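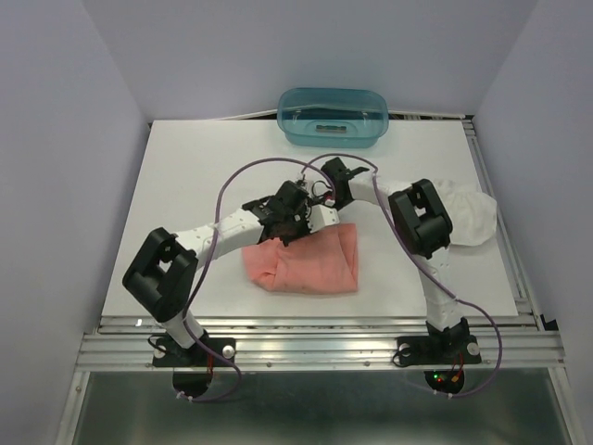 Who may attend the Trunis Regional Tourism Fair?
The fair is open to the travelling public on Saturday and to accredited trade visitors on the preceding day.

Visit report: Trunis Regional Tourism Fair

The Idmont Visitor Bureau attended the fair in July at the invitation of the host district. The delegation was led by Syafiqah Sutanto, Manager of Regional Partnerships. Organisers recorded 3206 visitors on the public day, compared with 3859 the previous year, and attributed the fall to the closure of the coastal rail line.

The main hall housed 16 district stands. Quispe promoted its harbour walks and winter food trail, while Stondden launched a programme of farm stays for families travelling by caravan. Interest in the latter was strong, and the bureau has requested a copy of the operator agreement.

Ms Sutanto also took part in a discussion on shared signage between neighbouring districts. Nine councils were represented. Most favoured a common colour scheme – the question of cost was deferred to a later meeting.

Parking at the northern gate was limited after 10 am. Staff attending next year are advised to use the shuttle from Trunis town centre.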